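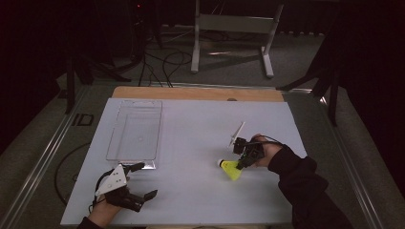 Cutting a bigger cable hole in a desk top

Apr 30, 2025

drywallpete
Bought a used Vallden desk. The wood top has one small cable hole near the back and my monitor plug won't fit through it. I want to open it up to 80 mm. Any reason not to just run a hole saw through it?

maple_tom
The pilot bit has nothing to grab once there's already a hole. Screw a scrap board over the spot, mark your center on that and drill through both.

kestrel22
Don't cut it. Clamp a power strip under the back edge and run the cords over. I did mine with a Sowa tray in August and never thought about the hole again.

maple_tom
Cords over the back means the desk can't sit against the wall.

kestrel22
Mine sits an inch off. It's fine.

oldbench
Check for a steel rail underneath first. My Brandale had one right where I wanted to drill. Also go slow — 300 rpm if your drill will hold it. At 1,000 mine burned the edge.

drywallpete
No rail, I looked. Scrap board it is. Does the Drasside grommet fit 80?

oldbench
It did on mine. Measure the sleeve before you cut, the lip is wider than the part that goes in.

kestrel22
Still wouldn't cut it.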